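Two controllers, one pair of grippers

08/04/2021

I had promised myself I would write this up before Easter, and of course it didn't happen, so you are getting it now with rather more tea in it than planned. Regular readers will remember I have been dithering for ages between the Nistberg controller and the Etlow one, and the only sensible thing was to try both on the same arms with the same black fingers and a handful of blocks.

I started with the Nistberg on plain wooden blocks. It is a lovely quiet thing to drive, and slow approaches from above are where it shines. I set the fingers wide and let it come down around a block at its own pace.
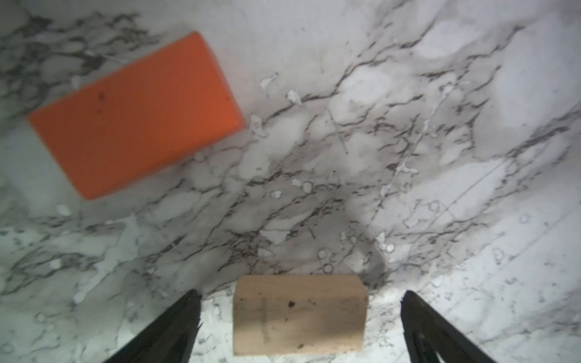 Closing up on things

The Etlow is much livelier! I gave it 60 tries at the same job and it was quicker almost every time, though it does like to nudge a block sideways before it closes. That hardly matters with one block on its own, but it matters a great deal when they are touching, so I spent a whole evening on little clusters (my idea of a good night in, I'm afraid). 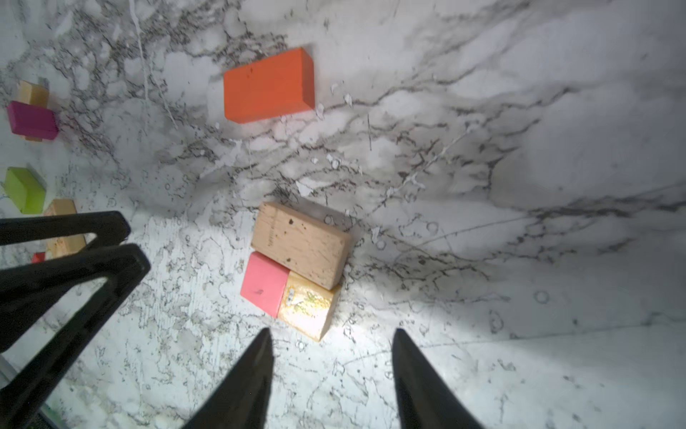

Pink and gold side by side, with the plain wooden one across the top.

Olga Tapia, who knows far more about tuning than I do, suggested dropping the closing speed and leaving everything else alone. I was sceptical and she was right. With her settings the nudging very nearly went away, and I only had to start over four times.

The wrist cameras are fine for all this, but I do like having the wide view as well, especially with both arms on the go and more on the table than blocks.

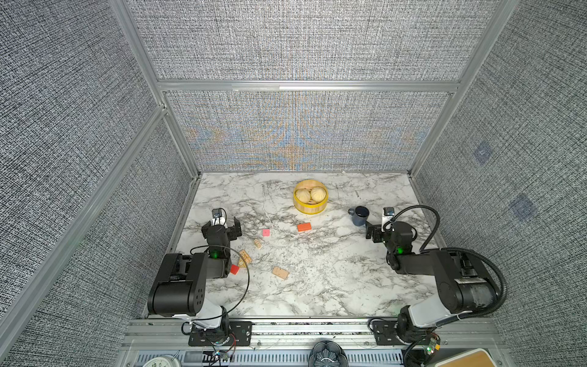

As for cost, the Etlow came to 1,146 with the cables, and the Nistberg a fair bit less. If you mostly pick up one thing at a time I would save the money. I am keeping the Etlow for now, partly out of stubbornness, and in May I hope to borrow a Nirnolex to see whether its softer grip is all people say it is.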